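Frequently Asked Questions: Water Softener Sizing, Salt and Regeneration

Last revised in June. Applies to the Lirirari single-tank and twin-tank models sold through Baidoo Water Supply. For the older Wuvau line, see the separate sheet.

What does a softener remove?

Calcium and magnesium, which together make up hardness. It will also take out a small amount of dissolved iron. It does not remove chlorine, nitrate, sulfur smell, sediment or bacteria. Those need other equipment, and a softener installed in place of that equipment will not help.

How do I find out how hard my water is?

City customers can ask the utility for its latest water quality report. Well owners should send a sample to a lab. Test strips are fine for checking a softener that is already running, but they are too coarse for sizing. If your report gives hardness in milligrams per liter, divide by 17.1 to get grains per gallon.

How is capacity worked out?

Multiply daily water use in gallons by hardness in grains per gallon. The result is the daily load in grains. Multiply that by the number of days you want between regenerations. If the water has iron in it, use the compensated hardness figure on your lab sheet.

Can I buy a bigger unit than I need?

Within limits. An oversized resin bed regenerates less often, but at low flow the water can cut a channel through the resin and leave part of it unused. One size up is acceptable. Two sizes up generally gives worse water than the correct unit.

Which salt should I use?

Evaporated pellets or solar crystals. Rock salt costs less and leaves more dirt in the brine tank. Block salt is for tanks built to hold it, and ours are not. Potassium chloride works in all current models, but the salt dose must be raised in the settings menu. Press and hold MENU for 3 seconds to reach it.

How full should the brine tank be?

Between one-third and two-thirds. Salt should stand above the water line in most tanks. Filling to the lid makes bridging more likely, mainly in damp basements.

What is a salt bridge?

A hard crust that forms across the tank with a gap under it. The salt level looks normal and never drops, and the water turns hard. Push a broom handle straight down through the salt at several points. Do not strike the tank wall. Once the crust breaks up, start a manual regeneration.

When does the unit regenerate?

The factory setting is 2 a.m. Metered models track gallons used and regenerate on the night after the reserve is reached. During the cycle, hard water bypasses the tank, so a faucet opened at that hour will still run. Twin-tank models switch over and supply soft water throughout.

The clock is wrong after a power outage. Does it matter?

Yes, if regeneration now falls in the middle of the day. Reset the clock only. Capacity, hardness and salt dose are held in memory.

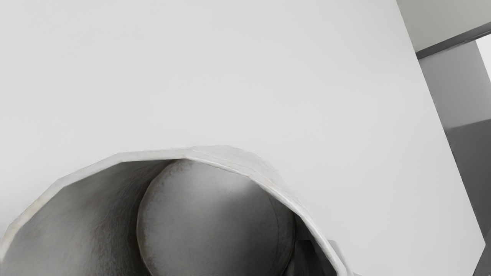

Where can the drain line go?

To a floor drain, a standpipe or a utility sink, always with an air gap. Never push the hose down into the drain opening. Keep the run short, and check the manual before routing it overhead. Septic owners should read the local code first, as a few counties do not allow softener discharge.

My water feels slippery. Is something wrong?

No. Soap rinses differently in soft water. If it bothers you, use less soap, or open the mixing valve a quarter turn to blend in some hard water.

There are small amber beads in my faucet screens.

Those are resin. The lower distributor is cracked or the bed has broken down. Put the unit in bypass, flush the cold lines and call for service. A replacement distributor kit fits all Lirirari tanks and takes most plumbers an hour or two.

Do I need a prefilter?

On a well, yes. On city water it is optional. We stock the Bernel spin-down housing, which can be flushed without shutting off the house.

Who handles warranty claims?

Philomena Abugri for control valves, Tane Ruddock for tanks and resin. Have the serial number and the installation date ready - claims without a serial number are returned.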